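Handheld Gripper Collection – General Practice
Thread: House rules for shared rooms, what's in yours?

fuad_ejigu
23/02/2020
We're rewriting our house rules for handheld gripper sessions at Kivholm and I'd love to steal some good ones. The draft is 2 pages and I want it to stay that way! Main headings so far are markers, cables, props and people. Our target is 600 clips per task, and last round we kept 534 after review, so I've got a pretty fair idea which rules earn their spot.

Markers first. Card square on its mount, faces wiped, and a quick look at the finger view before anyone starts. Glossy white surfaces get their own line, as the ceiling tubes streak right across them.

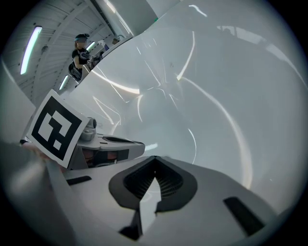 Re: House rules for shared rooms, what's in yours?
harriet_l
Love this. Can I put in a vote for cables? Ours says every lead gets routed behind the operator before the first clip, and whoever's wearing the gear doesn't bend down to fix one. Someone else does it. It sounded fussy when Forough wrote it, but now I'd fight for it.

I'd also add a line on where you stand. At a bathtub you end up right against the end of it with both arms over the rim, and your feet are the last thing you think about. We put tape on the floor at Pleltthorpe – cheap, cheerful, and the new people love it.
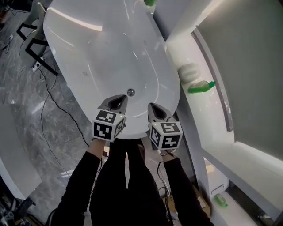
The other one I'd keep is bottles and cloths. Write down the starting spot for each prop, and put it back there between clips unless the task sheet says to vary it. Caps done up, always.

jonatan.l
Disagree on resetting props to the same spot. If the bottle starts in one place for 3000 clips you've recorded one place very thoroughly. We let the operator choose inside a marked zone and log the zone. Caps done up, yes, no argument there.

harriet_l
Fair, but a zone only works if people honour it. Ours crept outward all through March last year. Maybe fixed for beginners and zones for everyone else?

jonatan.l
I can live with that.

forough_b
Please don't forget the people heading, Fuad! A shared room is a busy room. My favourite rule is that anybody with a headset over their face has right of way, full stop. You walk around them, you don't squeeze past, and you speak up before you come near. Same for chairs: pick where they live and leave them there.

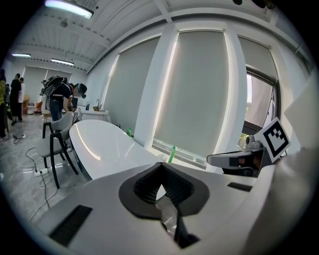

I'd have blinds on the sheet as well. Pick a position at the start of the session, note it, and if somebody changes one, note that too. Hagos thinks I'm over the top on this.

hagos_fikre
I do think that! Changing daylight is good for the data. I'm happy to write it down, I just don't want a rule that stops people touching the blinds.

forough_b
Writing it down is all I'm asking for, so we agree. Colour me surprised.

fuad_ejigu
Brilliant, thanks everyone. Zones, right of way and the blinds note are going in. Still torn on floor tape – does it leave gunk on marble-look floors? Harriet, which one do you use?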